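Kedska fitted sheet, cotton sateen, sage
Item 873 – bed linen – fitted sheets

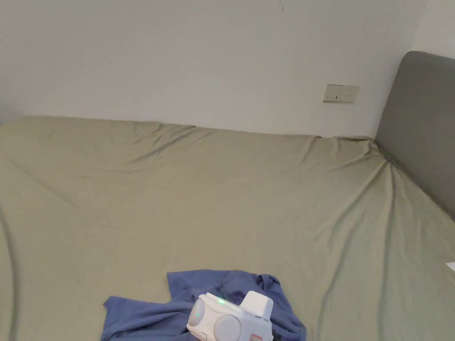

The Kedska is a single-layer fitted sheet with elastic sewn into the full perimeter of the hem. It is cut for standard and deep mattresses and is sold without a flat sheet or pillowcases. Most of the returns we process on fitted sheets come down to corner tension, and the corners on the Kedska were redrawn in May for that reason. When a corner is pulled tight against a padded headboard, as with the gray one here, the fabric fans out in diagonal creases from the point where sheet and headboard meet. These are tension creases. They do not indicate the wrong size. A long ridge along the wall side of the mattress is slack, and it can be taken up by lifting that edge and tucking the surplus further under.

Fabric
100% cotton, sateen weave, thread count 400. The face has a low sheen and the reverse is matte. Sateen shows broad, shallow wrinkles more readily than percale under side light. The cloth is piece dyed, and small differences in shade between production lots are normal. Order all pieces for one bed together where the match matters.

Color
Sage, a gray-green leaning toward olive. Under warm bulbs the olive is more pronounced. The pillowcases and duvet cover in the Pelard range are dyed to the same reference. The Renovus range is a percale and will read as a flatter, slightly darker green next to the Kedska.

Construction
Elastic: full perimeter, covered, replaceable through a 4 cm opening in the hem at the foot end.
Corners: boxed, double-stitched, with a woven tape over the seam.
Orientation: a sewn tab marks the foot end. The tab sits inside the hem and is not visible when the bed is made.
Depth: for mattresses up to 40 cm, including any topper.

Fitting against a wall
1. Pull the bed out far enough to get a forearm down the wall side. Check for sockets and plugged-in cords first.
2. Fit the two wall-side corners, head end before foot end.
3. Push the hem fully under the mattress along that side.
4. Fit the remaining corners, then smooth from the wall outward with a flat hand.
5. Slide the bed back.

On beds with an upholstered headboard fixed directly to the frame, leave the mattress a finger's width clear of the padding while fitting. The hem needs that gap to pass down – forcing it will pull the corner seam off the edge of the mattress and leave the opposite corner short.

Care
Machine wash at 60 °C or below, with similar colors. Wash once before first use. No bleach, no fabric softener. Tumble dry on low and take the sheet out slightly damp if it is to be ironed. Iron on the reverse. Shrinkage is allowed for in the cut, so the sheet will feel loose until it has been washed.

Compatibility
Suitable for foam, pocket spring and latex mattresses. Not suitable for split-head adjustable beds; see the Trevor sheet, which has a divided top section. Measure the mattress itself and not the bed frame, as frames in the same nominal size vary.

Packaging
Folded flat with a paper band. The care leaflet is a loose sheet tucked into the fold.

Product questions: Catrin Vaughan, bed linen desk. Please quote the item number and the lot code printed on the care label.

Page revised 6th June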